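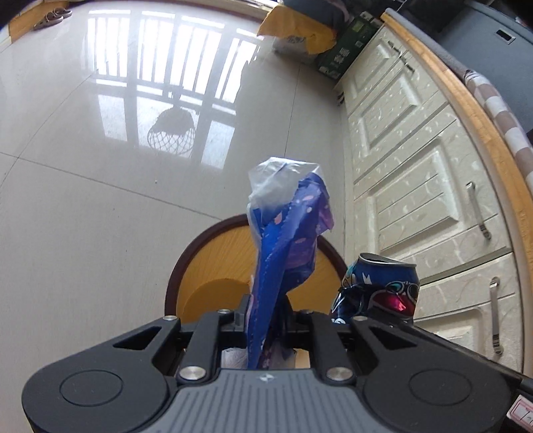 Hand-held gripper with crumpled plastic bag in the jaws, kitchen floor, litter pick-up station.

Selness open day, November
Pre-opening inspection, station 3: hand-held gripper, visitor use
Inspected by: Ingvild Moen
Countersigned by: Gunnel Sundqvist

1. Screws on linkage and upper pivots
OK. Checked with the driver, no movement.

2. Jaws open and close over full travel
OK. Slight stiffness in the last 9 mm of closing. Within limits, check again at the midday break.

3. Grip on soft items
OK. Film and thin bags hold if taken by the thick part. Demonstrator to show this first.

4. Grip on drinks cans
Comment. Crushed cans have sharp folds. Visitors use the gripper only and do not pick cans up by hand.

5. Pinch points at linkage arms
Comment. Fingers fit through the triangular cut-outs. Verbal warning before each turn. Under-12s with an adult holding the handle.

6. Floor
Comment. Glossy tile, slippery when wet. Cans to be drained before they go out. Mop kept at the station.

7. Walkway, 30 cm clear of cabinet handles
Not OK at first check. Stool or chair to be moved to the wall before doors open. G.S. to confirm.

8. Cloth on worktop
Comment. Fold back from the edge.

9. Battery and charger for the recording unit
OK. Spare from Rollia in the Björklund case, top tray.

10. Log sheet
Counter reads 1,896 grips at start. Enter closing figure on the Brorkutari form.

Station may open when item 7 is signed.
Item 7 signed: G. Sundqvist, 09:40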